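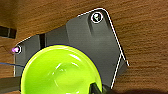 Ranger les recettes de famille (ou comment j'ai passé mon été dans une boîte à biscuits)

26 août 2019

Bon, je vous avais promis un billet sur les confitures et vous n'aurez pas de confitures. Enfin si, un peu, vers la fin. Mais entre-temps j'ai ouvert la boîte. Ceux qui me lisent depuis un moment savent de laquelle je parle : la boîte à biscuits de ma grand-mère, celle que j'ai récupérée au déménagement et que je traîne de placard en placard en me disant que je m'en occuperai quand j'aurai le temps. En juillet j'ai eu le temps. Il faisait trop chaud pour sortir avant le soir, les volets étaient tirés, et je me suis installée à la table avec un thé glacé et la ferme intention de tout trier en un après-midi.

Un après-midi ! J'en ris encore.

Il y a 828 papiers là-dedans. Je le sais parce que j'ai tout numéroté au crayon, au dos, comme une maniaque. Des fiches, des dos d'enveloppes, des pages d'agenda, des découpages de magazines, des étiquettes de boîtes de conserve retournées. Un gâteau au yaourt écrit sur un faire-part de baptême. Une daube sur un ticket de teinturier. Et puis des choses qui n'ont rien à voir avec la cuisine, des numéros de téléphone à six chiffres, une liste de draps, le modèle d'un gilet sans manches dont il manque la moitié du dos.

Au début j'ai voulu faire ça proprement. J'avais lu plein de choses sur le classement des archives familiales, j'avais acheté des pochettes transparentes et des intercalaires de couleur, et je m'étais fait une belle liste de catégories : entrées, viandes, poissons, légumes, desserts, conserves. Ça a tenu une heure. Où met-on le cake aux olives ? Et la pâte à beignets, qui sert pour les acacias au printemps et pour les restes de morue en hiver ? Ma grand-mère, elle, classait par personne. Je l'ai compris assez tard, en retrouvant des paquets tenus par des élastiques tout secs qui cassaient dès que je les touchais. Il y avait le paquet de la voisine du dessus, celui de sa sœur, celui des dames de la paroisse. J'avais déjà mélangé deux paquets quand j'ai vu le système, et je m'en veux encore, parce que je ne saurai jamais à qui était le clafoutis sans noyaux.

Alors j'ai jeté mes intercalaires (enfin, je les ai donnés à ma nièce pour la rentrée) et j'ai repris tout le tas en respectant l'ordre qui restait. Si vous avez une boîte comme ça chez vous, mon seul vrai conseil est là : prenez les choses dans l'ordre où elles sont et notez cet ordre avant de toucher à quoi que ce soit. Même quand ça a l'air d'un fouillis complet.

Le déchiffrage, maintenant. Ma grand-mère avait une écriture superbe quand elle s'appliquait et absolument illisible quand elle recopiait au téléphone. Elle abrégeait tout. « 1 v. f. » voulait dire un verre de farine, jusque-là ça va, mais quel verre ? J'ai testé avec trois verres différents de son buffet et les trois donnent une pâte différente : une qui s'étale, une correcte et une qu'on pourrait utiliser pour caler une armoire. J'ai gardé le verre du milieu et je l'ai marqué d'un point de vernis à ongles dessous. Maintenant c'est LE verre, et gare à celui qui boit dedans.

Pareil pour la cuisson. « Four moyen », « bon four », « four qui tombe ». J'adore four qui tombe. J'ai demandé à ma mère, qui m'a répondu que c'était le four après le pain, quand on n'avait pas remis de bois et que la chaleur baissait doucement. On y mettait les poires et les meringues. Chez moi, avec un four électrique qui chauffe surtout du côté gauche, j'ai fini par démarrer assez haut et éteindre à mi-chemin, porte fermée, et les meringues sont venues impeccables - croquantes dehors, un peu collantes au milieu, comme dans mon souvenir. Les poires, non. Les poires m'en veulent pour une raison que j'ignore.
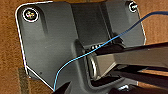

Ce qui m'a pris le plus de temps, c'est la recopie. J'ai hésité longtemps entre tout taper à l'ordinateur et tout écrire à la main. L'ordinateur, c'est pratique, on cherche « courgette » et hop, on trouve. Seulement je sais très bien ce que deviennent mes fichiers, j'en ai perdu une année entière avec l'ancien portable. J'ai donc fait les deux, ce qui est idiot et dont je suis très contente. Le texte est tapé, et à côté je tiens un cahier, un gros Fendik à couverture toilée, papier ivoire, qui boit un peu l'encre mais qui s'ouvre bien à plat. C'est important, qu'un cahier de cuisine s'ouvre à plat. J'avais d'abord pris un Rallar, plus joli, avec un ruban, et il se refermait tout seul au moment précis où j'avais les mains dans le beurre. Il me sert pour les rendez-vous, maintenant.

Pour les originaux, je me suis posé la question de la conservation et là j'ai trouvé de tout. Des gens qui plastifient (surtout pas, pitié, on ne peut plus revenir en arrière !), des gens qui encadrent, des gens qui jettent après avoir photographié. Je suis allée demander à la papeterie Ivanyshyn, au bout de ma rue, où l'on m'a gentiment expliqué que le pire ennemi, c'est le ruban adhésif. Le vieux scotch jauni, on n'y touche pas si on n'est pas du métier. Moi qui avais commencé à l'enlever avec le sèche-cheveux... Heureusement je n'avais fait que 2 fiches, dont une pour la soupe à l'oseille que tout le monde dans la famille déteste. Je suis repartie avec des chemises en papier sans acide et une boîte en carton plate, un peu chère à mon goût. Mais elle rentre sous le lit.

Les taches, je les laisse. Une page bien tachée est une page qui a servi, et c'est même devenu mon guide de lecture. La recette du lapin aux pruneaux est transparente de gras, on voit le jour au travers. Celle du soufflé au fromage est immaculée, et quand j'ai demandé pourquoi, ma mère a éclaté de rire : ma grand-mère l'avait recopiée pour faire plaisir à une cousine et n'en avait jamais fait un seul de sa vie.

J'ai cuisiné, évidemment. On ne peut pas lire des recettes toute la journée dans le noir sans finir par avoir faim. Il y a eu les petits farcis, trop salés. La tarte à la semoule, qui a plu à tout le monde sauf à moi. Une chose nommée « régal du dimanche » qui s'est révélée être du riz au lait avec des raisins et une couche de compote, et que j'ai refaite plusieurs fois depuis, avec des abricots quand il y en avait encore. Et un gâteau aux noix où il manquait visiblement une ligne. Farine, sucre, noix, beurre, « bien travailler », cuire. Pas d'œufs. Je l'ai fait sans œufs, pour voir. On a vu. Ma tante soutient que c'était exprès, pour que les voisines ne puissent pas le réussir, et plus j'y pense, plus je crois que c'est possible. J'ai essayé avec 3 œufs et c'est bon, mais ma tante dit que ce n'est pas ça.

Voilà d'ailleurs un effet que je n'avais pas prévu : depuis que j'ai commencé, le téléphone n'arrête pas. J'avais envoyé quelques photos de fiches à la famille et chacun a son avis. Mon oncle jure que la ratatouille se faisait sans poivrons, sa sœur hurle qu'il y avait des poivrons et même des verts. Une cousine que je n'avais pas vue depuis son mariage m'a envoyé par la poste une enveloppe de recettes à elle, dont certaines sont les mêmes, avec des quantités qui ne correspondent pas du tout. Je note toutes les versions. Le cahier a une colonne à droite pour ça, et elle se remplit plus vite que le reste.

Pour ceux qui m'ont demandé en commentaire comment je fais la recherche côté ordinateur : un bête tableau, une ligne par papier, le numéro au crayon, le titre, le paquet d'origine, les ingrédients principaux et une colonne « fait / pas fait ». J'ai essayé une application, Medo, dont on m'avait dit beaucoup de bien, et elle n'est pas mal du tout pour des recettes normales, mais elle veut absolument un temps de préparation et un nombre de personnes pour chaque fiche. Ma grand-mère cuisinait pour « ceux qui viennent ». Je n'ai pas trouvé la case.

Et donc les confitures. J'en ai fait trois, figues, mirabelles, et une tomate verte à la vanille qui vient du paquet de la voisine du dessus. La tomate verte est la meilleure des trois et je ne m'y attendais pas du tout. Les fruits coupés passent la nuit avec le sucre et un demi-citron en rondelles, on cuit le lendemain à petits bouillons en écumant (pas trop, la voisine avait souligné « pas trop »), et on met la gousse fendue au début. La fiche donne poids pour poids. J'ai mis un peu moins de sucre et elle a pris quand même, avec une belle couleur entre le miel et la bouteille. Sur du fromage de chèvre bien sec, je ne vous dis que ça.

Il me reste tout le paquet des dames de la paroisse à recopier, c'est le plus épais et l'écriture change à chaque fiche. J'y retourne ce soir. Si quelqu'un parmi vous sait ce que peut être de la « poudre blonde » dans une recette de crème, je prends toutes les idées : ma mère penche pour une sorte de fécule, ma tante pour de la chicorée, et je n'ose pas essayer la chicorée.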